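Manipulation Software > Perception and Policy Learning
Thread: Cloth episodes, tracking drops and what to do with the width channel
Replies: 5

seam_residual
Posted 2021-07-11

We are training a folding policy on hand-held gripper episodes, garments on beds. The set has 2,756 episodes. Visual-inertial tracking fails on 111 of them in the sense that the relocalized pose jumps by more than our gate, which is 3 cm between consecutive frames. The pipeline is Pruvach for pose, then a Plander export to fixed-rate actions. Nearly all of the failures are in the grasp phase, when the cloth takes up most of the lower half of the view. 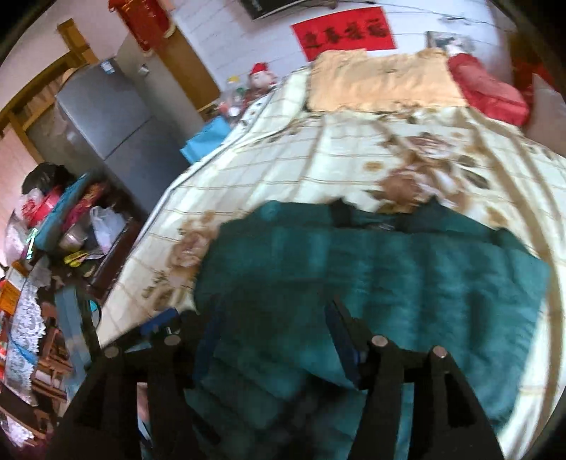

My reading is that the tracker picks up features on the fabric, the fabric moves, and the bundle adjustment splits the difference. The covariance stays small through the jump, so gating on covariance does nothing. I have tried a static mask over the jaws. It cleans up the short-range outliers and leaves the cloth problem where it was.

Two questions. Is anyone masking deformables before pose estimation, and does it hold up on printed bedding? And do you drop the whole episode on a jump or cut it into segments?

tare_weight
Reply 1

Drop the episode. Your failure rate is low enough that the repair code will cost more than the data is worth. Segments also teach the policy that a demonstration can begin halfway through a grasp, and you will see that as hesitation at rollout.

seam_residual
Reply 2

I would agree if the failures were spread evenly. They are concentrated in closures on thick folds, so dropping them takes out the part of the distribution the policy is worst at.
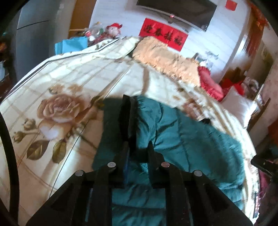

The width channel has a related problem. Plander clips commanded width at the fully closed value, but on padded fabric the fingers stop well before that. The exported action says closed and the measured width says otherwise. The policy then learns a width target that the arm-side controller saturates on. At the moment I export measured width as the action with a one-frame lead, and I don't like it.

kv_ostrava
Reply 3

On masking: yes, we do it, with a segmentation network on every second frame and the mask propagated by flow in between. Keep the wall and whatever is behind the bed. Straight edges and high-contrast items on the far side of the room carried most of our inliers. A printed cover is fine as long as it isn't being dragged. Once it moves with the garment you have the same problem with better texture.

On width, I disagree with your fix. Measured width as action removes the grip force. The demonstrator is squeezing past contact, and that squeeze is the information. Export the commanded value, add measured width as an observation, and let the low-level controller limit current.
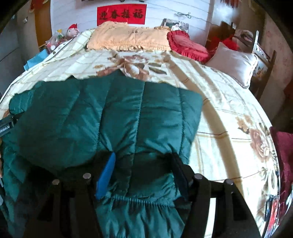 Grasp labeling

You asked before how we set phase boundaries. We label closure from the derivative of measured width, with a hold of 2 frames to reject chatter. Quilted fabric makes this harder. The channels compress first, the derivative dips, then it picks up again when the pads meet resistance. A single threshold gives you a double closure on those. We merge any two closures that have no opening between them.

tare_weight
Reply 4

There is no commanded value on a hand-held unit. It's a trigger linkage. What you call commanded is trigger travel run through somebody's calibration table, and the table is wrong as soon as the fingers flex.

kv_ostrava
Reply 5

Depends on the unit. Ours has separate encoders on trigger and fingers with a spring between them, so the difference is usable. With one encoder I take your point, and then I would offset the closed target by a constant during contact and tune it on the arm.

seam_residual
Follow-up from original poster

One encoder here, so constant offset it is. I ran the flow-propagated mask on the failed episodes overnight, using the Sampaio weights with the class list cut down to garments and bedding.

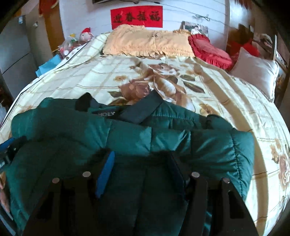

The jump gate now passes most of them. The ones that still fail have the gripper low over the garment with a fast wrist rotation, and there I suspect motion blur more than the cloth. Masking the full bedding class was a mistake on my part, as it throws away good static texture next to the garment. Rerunning with garments only.

The double-closure merge went in as a filter ahead of the Plander export. The config is in the Vudska branch under phase_labels if anyone wants to check it against their own data. I have not touched segmenting. If the rerun leaves only the blur cases I will drop those and move on, which I suppose is what tare_weight said to do in the first place.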